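# Bags, buffers and bad grasps: an afternoon with Petronella Radebe

I'd been promised coffee and an hour. I got tea and nearly three, and I came away with a page of notes in which the word "latency" is underlined six times, so I think we can say it went well.

Petronella Radebe writes the planning layer at Galang, a small shop that makes software for two-armed robots. Her part is called Pullico, and if you've read this blog for a while you've heard me grumble about it. It sits between the perception side (which says "I think there's an edge over there") and the controller (which wants joint targets, and wants them now, please). Her job is the bit in the middle, where somebody has to decide what to do about the edge.

I asked her to start with cloth, because cloth is what everyone writes to me about.

"People think the problem is that fabric moves," she said. "It does, sure. But the part that kept me up at night was that the planner was so confident about it! It'd take one depth image, make a beautiful plan, and run the whole plan against a bag that had stopped looking like that two seconds ago."

The old version of Pullico planned a full motion for both arms and then executed it start to finish. The new one plans in short pieces and throws most of them away. She told me the replanner now gets a fresh fabric estimate every 53 milliseconds, and that for a long while it was 247, and that the difference had very little to do with clever math. It was a queue. Point clouds were piling up behind a logging call that Joscha Steinbach had added for debugging, and both of them had forgotten it was there.

"Joscha took it well," she said. "He bought cake. I did point out that I'd reviewed the change."

(I have a queue story like this too. It involved a conveyor and I'm not telling it.)

What I really wanted to know was how the two arms agree on anything. With a rigid box you can treat the pair as one closed chain and let the math tell you where the second hand must be. With a bag, one arm can travel quite a distance before the other one feels a thing, and then suddenly there's no slack left and they're having a tug-of-war.

Petronella's answer is a thing she calls the slack budget, and I like it a lot. Each pair of grasp points gets an estimated length of cloth between them, measured along the surface. The planner is allowed to spend that length as the hands move apart. As the budget gets low, the speed limit drops and the controller switches from following positions to following forces. If the wrists report a pull earlier than expected, the estimate was wrong, so it gets cut down and the plan is tossed.

"It's a very dumb number," she told me, quite happily. "One number per pair! Waltraud wanted a full mesh. We had a full mesh, for a summer. It was gorgeous and it was always late."

And straps? She groaned. Straps are handled badly, in her opinion. The segmentation model (that's Prenel, their perception package) labels a strap as part of the bag, which is fair enough if you're a human, but the planner then believes there's solid bag out where there's only a loop. Their fix for now is a second pass that looks for long thin regions and marks them as "don't plan through, but touching is okay." She'd like a proper strap class by October. She didn't sound like someone who would bet money on it.

We went on to tooling, and she got more animated than she'd been all afternoon. Every run can be replayed with the planner's rejected options drawn over the camera view, and each rejection carries a plain-text reason. There are 13 reasons in all. Her favorite is "would pull own hand," and apparently it comes up more than you'd hope.

"If I can't read why it said no, I can't fix it," she said. "I don't need a dashboard. I need a sentence."

I asked what she'd tell someone starting on this today, and she said to log timestamps at the sensor and nowhere else, and then to buy a bag with a flap, since a plain tote will let you get away with too much.
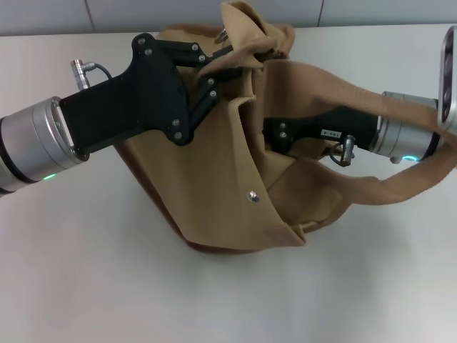
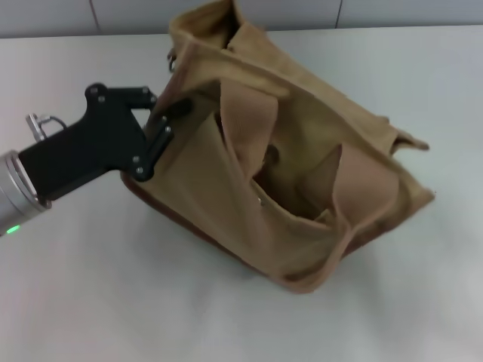 Parviz Pakzad read a draft of this and wrote back that the slack budget sounds fine for two hands, but he'd want to see what happens when one of them lets go to regrasp. Does the number carry over, or does the planner start from nothing? I passed that on to Petronella. Her reply was that it starts from nothing, that she isn't proud of it, and that he's welcome to send a patch.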